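Über uns

Flollside berät Betriebe, die ihre ersten Roboterarme anschaffen wollen. Wir erstellen den Kostenplan, holen Angebote ein und prüfen, was Tisch, Montage und Verkabelung zusätzlich kosten. Seit der Gründung haben wir 53 Vorhaben begleitet.
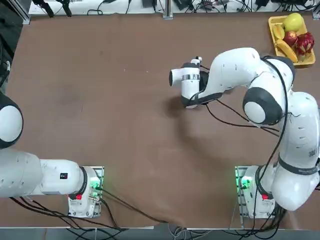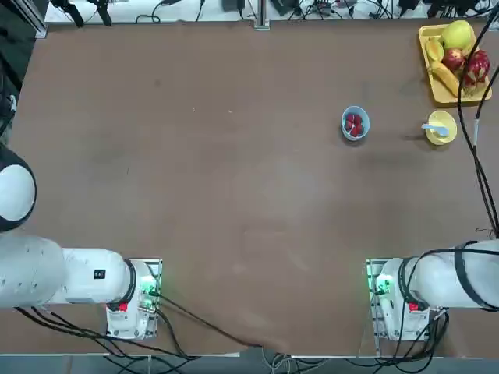 Zwei Arme am Tisch, Obst in der gelben Schale

Für die Planung rechnen wir mit acht Wochen, bei Anlagen von Rornov mit fast 50 Tagen Lieferzeit. Provisionen von Herstellern nehmen wir nicht an. Unser Büro liegt in Flellitz.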